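Wrist camera: fingers take up most of the view with linkage gripper, change gripper or move camera?

Posted by Adeel Gondal, June 2021

We are comparing two grippers for a bench cell that handles desktop PC parts. One is a parallel jaw, the other a linkage type with long, narrow perforated fingers. The camera is at the wrist in both cases.

With the linkage gripper the link plates and fingers cover much of the lower part of the image. The slotted rack stays visible past the fingertips, but detection of the nearer slots drops out when the fingers close.

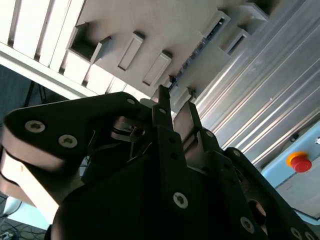

Exposure is the other problem. The ribbed aluminum panel throws highlights and auto exposure pulls the black fingers down to nothing. Controller is a Cerby, gripper cable is 300 mm longer than stock. Would you move the camera or go back to the parallel jaw?

Arnout Bosman

Keep the linkage gripper. Mask the fingers in software. Record the mask at several openings, since the outline changes with stroke, and interpolate. Lock the exposure on the rack face and leave it. We did this on a Hoekstra arm and had no dropouts after 42 cycles.

Check what is still visible with a part in the grip before you decide. A memory module held at an angle hides more of the board than the bare fingers do.

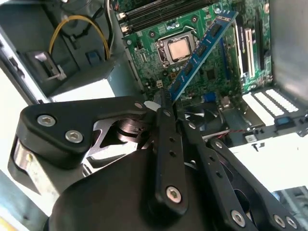 RAM module in the linkage gripper, over the open tower.

If the socket you need is behind the module, locate it first from a standoff pose and do the last move on stored coordinates.

Godelieve Hermans

parallel jaw. fewer links, less to mask

Ans Verhoeven

Arnout's mask works if the camera bracket is stiff. Ours was not and the mask drifted. Add a second screw before you calibrate.

Related
Finger mask shifts after homing
Voltex fingertips on a Grorneck jaw
Locking exposure from the controller
Standoff pose or continuous servoing?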